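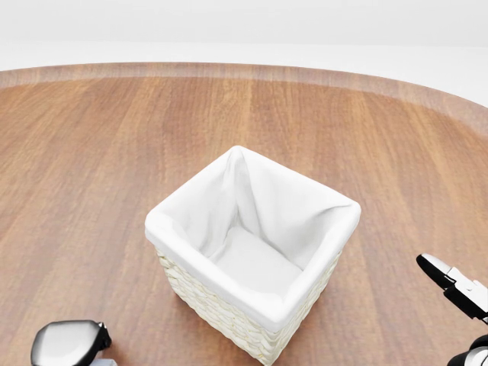 Maeve Lenihan told us after the second screening that we were asking the wrong question. People don't walk out of a fantasy film thinking about how close it was to the book, she said, they walk out thinking it was forty minutes too long, and then they blame the book or the director depending on which one they liked first. I've put her remark at the top of this report because I think she may be right, and the Arango Fund is paying for the question as we originally wrote it.

Book to Screen: second progress report to the Arango Fund

The plan, as a reminder, was to show both parts of Drastach to mixed groups of readers and non-readers and collect written responses before and after. We would then see whether knowing the novel changes what people forgive. We promised you 60 responses by December. We have 48.

The shortfall is mostly in the non-reader group. It is hard to find people who will sit through part two of a dragon picture without having read the novel or at least been married to somebody who has. Florian Renaud has been asking at the library and the sports center, with modest results. I don't expect the last dozen to come quickly, and I would sooner report a smaller number than fill the gap with friends of ours.

What the responses say so far is less exciting than our application suggested. Readers complain about the invented river battle. Non-readers also complain about the river battle. Readers say the middle sags, and so does everybody else. The one place where the groups really part ways is the ending, where the film keeps the old queen alive. Readers were angry and the others didn't see the problem. That is one scene out of two long films, and I would be careful about building a theory on it.

Tuva Magnusson disagrees with me here and wants it noted. Her view is that the ending matters more than the rest put together, and that the readers' comments on it are longer and better argued than anything else we collected. They are certainly longer. 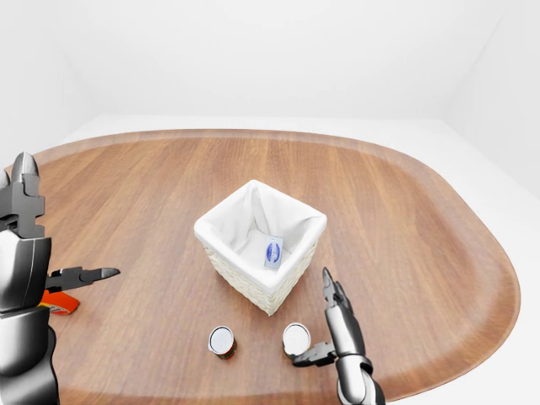

Reading the online reviews

The second strand was to read fan reviews posted in the year each film came out. Flora Haldane has now gone through 502 of them, mostly from the Sistden boards, with the rest from personal blogs. Her notes are thorough. My doubts are about the material. A large share of the posts are replies to other posts, and a few loud people turn up again and again under slightly different names. If you read only the boards you would think the first film had been a disaster, when our own audiences rather enjoyed it.

We have therefore picked 100 reviews for close reading and left the remainder as background. Each one gets read by two of us separately. So far we agree on whether a reviewer liked the film and disagree on nearly everything else, including what counts as a complaint about the adaptation. "They ruined the wizard" could be about the script, the casting or the beard. We are rewriting the coding sheet for the second time and would like to avoid a third.

Money

Screening rights from Floller came in under budget. Transcription of the handwritten forms went over, and the two nearly cancel out. We are not asking for more. We would like permission to move what is left from travel into transcription, as the trip to the author's archive no longer looks useful - her letters about the film are mostly about parking.
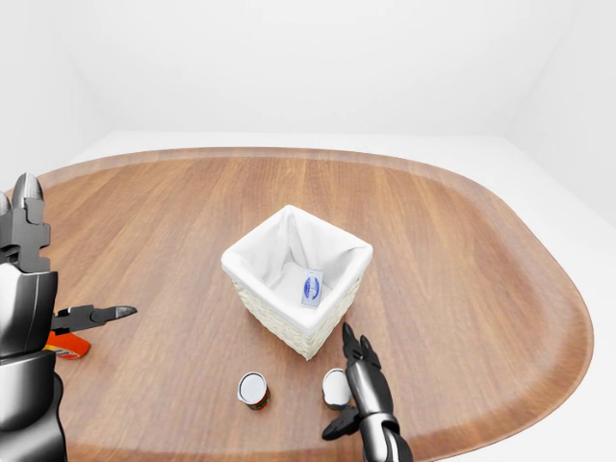
Film and Audience Group | Book to Screen project | Contact: Sigrun Solberg

Next steps

There will be one more double screening, starting at 6 p.m. this time. The last one let out close to midnight and the forms from part two show it. Several say only "fine" or "tired."

We will add one question to the form, along the lines Maeve suggested, asking what people would cut. I doubt it will settle anything, but the answers should at least be specific.

I'd also ask the Fund to reconsider the public summary due with the final report. The wording in the agreement has us explaining "why faithful adaptations succeed." Nothing we have collected shows that they do, and Drastach isn't especially faithful. A plainer title would suit us, and we can send two or three suggestions with the revised coding sheet.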